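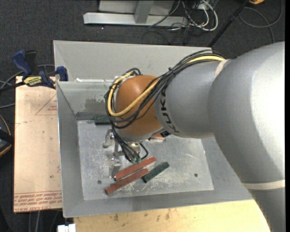

Section 6: Setting up the bin model and the cable envelope

The Givum planner checks every candidate path against two bodies of geometry: the bin, which is fixed, and the arm, which moves. Both must be defined before the pick routine is enabled. The arm model shipped with Givum covers the castings and joints only. On a cell with external dress, such as the KUKA arm over the gray bin, the black cable bundle crosses the wrist and the yellow cable bends out in a wide U to the left of it, so the true outline of the wrist is larger than the shipped model. The cable envelope described in 6.3 accounts for this difference. Do not skip it on a cell where any cable or hose runs outside the arm.

6.1 Before you start

Complete the camera calibration in Section 5. The status line in the Cell tab must read CALIBRATED. If it reads STALE, repeat Section 5 from step 1.

You need:
Operator or Integrator login (Viewer accounts cannot write to the cell file)
The calibration pointer supplied with the Prudside mounting kit
Robot in manual reduced-speed mode

CAUTION: Steps 6.2 and 6.3 require jogging the arm inside the bin. Keep the enabling switch in hand. Givum does not supervise motion while a model is being edited, and collision checks are off until the cell file is saved and reloaded.

6.2 Defining the bin

1. Empty the bin.
2. Open Cell > Fixed bodies > New > Bin.
3. Select Sloped walls if the opening is larger than the floor. Select Straight walls for box-type bins. The wrong choice will still pass validation, but picks near the walls will be rejected or, worse, accepted with too little clearance.
4. Jog the pointer to each corner of the floor and press Record. Work in either direction, but do not cross the diagonal.
5. Repeat for each corner of the rim.
6. Press Fit. The residual is shown in the lower panel. A residual above 2 mm is flagged in red and the bin cannot be saved.
7. Set Wall margin. The default is 15 mm. Lower values let the gripper reach parts lying against a wall but leave less room for calibration error.
8. Press Save body.

NOTE: Clamp or bolt the bin before recording. If the bin is moved afterward, even slightly, repeat steps 4 to 8. There is no offset field for a shifted bin in this release. Clamps that stand near the rim should be entered as separate fixed bodies of type Box.

6.3 Defining the cable envelope

The envelope is a set of capsules attached to the arm links. Each capsule is rigid. Cables are not, and the envelope must therefore cover the full range of positions a cable takes up as the wrist turns.

1. Open Cell > Arm > Dress.
2. Select the link that carries the cable. For a loop that spans a joint, select the link on the tool side.
3. Jog the wrist to the positive end of its working range. Press Add capsule and drag the two end points until the capsule encloses the cable.
4. Jog to the negative end and repeat.
5. Press Merge. Givum replaces the two capsules with a single swept body.
6. Check the swept body against the real cable at a mid-range position. If the cable shows outside the body in the overlay, increase Radius and merge again.
7. Treat hoses and connector leads at the gripper the same way. Attach these to the flange link.
8. Press Save arm, then Reload cell.

NOTE: Swept bodies slow the planner. On the Enstead controller, a cell with 38 or more capsules before merging will show the message PLAN TIME HIGH. Merge capsules on the same link before deleting any.

6.4 Masking the bin floor

Scratched or polished metal gives false returns in the depth image. These can appear as small raised patches and may be passed to the grasp ranker as parts.

1. With the bin empty, open Perception > Background and press Capture.
2. Move the arm clear of the camera view when prompted.
3. Set Floor band to the smallest value that clears all patches from the preview. Do not set it above half the height of the thinnest part.
4. Place one part flat on the floor and confirm that it is still outlined.

6.5 Verification

Run Tools > Dry plan. The planner generates test poses over the bin floor without moving the arm and lists each as reachable, blocked by wall, or blocked by dress.

If most poses fail with code 142 (dress in collision at start), the envelope overlaps the arm's own links. Open Dress > Ignore pairs and add the link that carries the capsule and its immediate neighbor. Do not add the bin to this list — doing so disables the check between cables and walls.

If poses fail only along one wall, recheck the rim corners on that side.

When the dry plan passes, export the cell file and store a copy off the controller. Continue with Section 7, Grasp candidates.

Section revised June 8, 2024. Technical contact: Azadeh Moradi, Mazandarani Controls.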